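Wundeo visitor card and app, Naltdale region: my review after 7 days

I bought the Wundeo card for our stay in Naltdale in February, and I used it every day for one week. Before the trip I searched for a review and found only texts from people who had received the card for free. I paid for mine, so I want to write down what was good and what was not, for other visitors who travel in the low season.

The card comes in two forms. You can have it on the phone, inside the Wundeo app, or you can collect a plastic one at the visitor office beside the bus station. I took the plastic one and my wife took the phone version. The price is the same. It includes the regional buses, entrance to most of the small museums, one boat trip and a discount in some restaurants. The discount was never more than a coffee's worth, so do not buy it for this.

Registration was slower than I expected. The app asked for my address two times and it did not accept the special letter in my street name. After I wrote the name without this letter, it worked. The confirmation came by email the same evening.

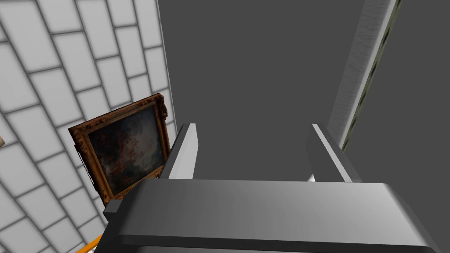 The buses are the strongest part. You hold the card at the reader, the light becomes green, and you sit down. We went to the upper villages by bus every morning and the card was always accepted. A single ticket to the last stop is expensive, and after three such rides we had already paid back the cost of the card. If you plan to rent a car, I think the card has much less sense for you.

With the museums I am less satisfied. The app shows 90 places, which sounds like a lot, but the list is the same in summer and in winter. Many of these places are closed until Easter, and the app still shows them as open. We walked forty minutes to the mill museum and found a paper on the door. The woman in the bakery next to it told us that it has been closed every winter for years. Such information should be in the app. I wrote to the support and they answered politely on Monday that they "depend on the data of the partners."

The salt museum was open and very nice. Plan two hours for it, and take the audio guide in English, because the signs are translated only on the first floor.

The map in the app is made by Iven, who also make walking maps on paper. It is a good map. The paths are clear, the heights are written in meters, and you can save a part of it before you leave the hotel. I recommend doing this, as there is no signal after the second bridge. One path that climbs 700 meters was marked as "easy family walk," and I cannot agree with this. We turned back at the chapel and had our sandwiches there.

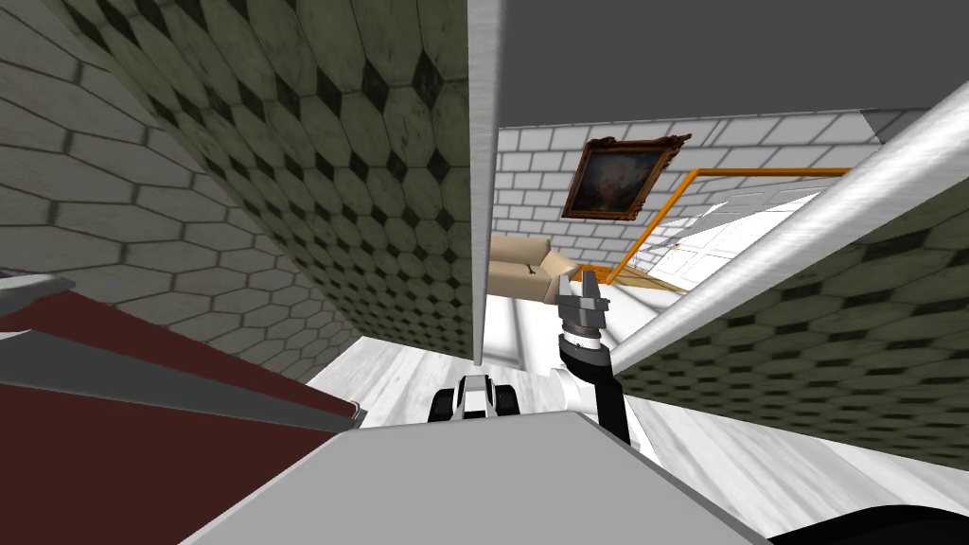 The boat trip must be booked separately, also when you have the card. I did not understand this from the description and we nearly missed it. The boats belong to the company Van Wijk, and their booking page is not connected to the Wundeo app, so you type the long card number by hand. On my wife's phone the number is shown in very small letters and it cannot be copied. On the plastic card it is printed on the back and easy to read. The trip itself was calm and pleasant, with a warm cabin, and the captain made his announcements in 2 languages. Sit on the left side on the way out.

One more thing about the phone version. It needs the internet each time you open the card. At the bus stop in the village center this was no problem, but higher in the valley my wife had to ask the driver for patience while the page was loading. He let her in without scanning. Perhaps another driver would not.

What I would like to see changed: correct opening times for the winter, the boat booking inside the app, and a card which works offline. The first one is the most urgent in my opinion.

I give the buses five stars, the map four, and the museum list two. For the whole card it makes four stars if you come without a car and stay at least four days. For a weekend, buy normal tickets. We will probably come back in June and I will take the plastic card again.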